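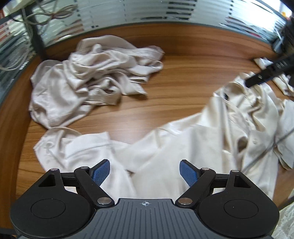 A cream-colored shirt laid out on a wooden table.

Clarkell changes bread flour specification, drops malt from 5 kg bags

The Clarkell mill in Sevbridge will stop adding malted barley flour to its Type 4 bread flour in November. The change applies first to the 5 kg retail bag and later to the trade sacks. The grain blend and the target protein content stay the same.

Malted barley flour supplies amylase, the enzyme that breaks damaged starch down into sugars during fermentation. In unmalted flour, the yeast depends on the enzymes already present in the wheat. That level varies with the harvest and is usually expressed as a falling number, in seconds. A high falling number means low enzyme activity. Bakers see it as slower late fermentation and a paler crust, particularly in doughs that contain no sugar or milk.

Fidelina Apaza, head miller at Clarkell, said the mill had been correcting enzyme activity at a fixed dose regardless of the incoming wheat. "The dose suited a dry harvest. After a wet one it was too much, and we got calls about gummy crumb," she said. Unmalted flour will now be sold with the falling number of each lot printed on the bag next to the lot code.

Trade customers may continue to order the malted version, with a minimum of 40 sacks per delivery. Smaller orders will be filled with the unmalted flour once existing stock has been used up. Clarkell has not announced a price change for either product.

Smits, the bakery on the canal side in Florkum, has been running both flours in parallel. Owner Milan Smits tested them in a straight baguette dough and in a pan loaf, each given an overnight retard at 4 degrees Celsius. The baguettes showed the larger difference. With the unmalted flour, final proof at room temperature took 30 minutes longer, and the crust came out a shade lighter at the same oven setting. The pan loaf contains a small amount of milk powder and needed no adjustment to the bake.

"For the baguettes I went back to adding malt myself, at a quarter of a percent on flour weight," Smits said. "For the sourdough I left it out. The acid and the long hold were already giving me enough breakdown." He has kept dough temperature and water unchanged in both formulas.

Home bakers who use diastatic malt powder should weigh it on a scale that reads to a tenth of a gram. At a quarter of a percent, 500 g of flour takes 1.25 g of malt. Nondiastatic malt syrup adds sugar and color but has no active enzyme, so it cannot replace the powder in this use. Flour from older malted bags should not be dosed again.

Ans Bosman teaches the evening bread course in Florkum and has rewritten two of her class formulas for the new flour. She advises students to judge the final proof by the dough and to leave the recipe time as a starting point only. She also recommends a longer cold retard for lean doughs made without malt, provided the refrigerator holds its temperature. A domestic refrigerator that drifts upward during the night will have more effect on the proof than the missing malt, she said.

Not all customers asked for the change. Milan Coppens, who bakes for two cafes in Sevbridge from a single deck oven, said he would have preferred a lower dose over none. His order volume is below the trade minimum. "I now have one more container on the shelf and one more thing to weigh at four in the morning," he said. Coppens plans to mix a pre-blend of flour and malt once a week and store it in lidded bins.

The old and new bags carry the same front label. The ingredient line on the back is the reliable way to tell them apart: the old version lists wheat flour and malted barley flour, and the new one lists wheat flour only. Chae-won Seol, who handles retail orders at the mill, said shops would receive a shelf card with the first delivery. Stores may carry both versions until the older lots are sold.

Clarkell's whole wheat and rye flours have never contained added malt and are not affected. The mill shop in Sevbridge will sell diastatic malt powder in small tubs from the same month.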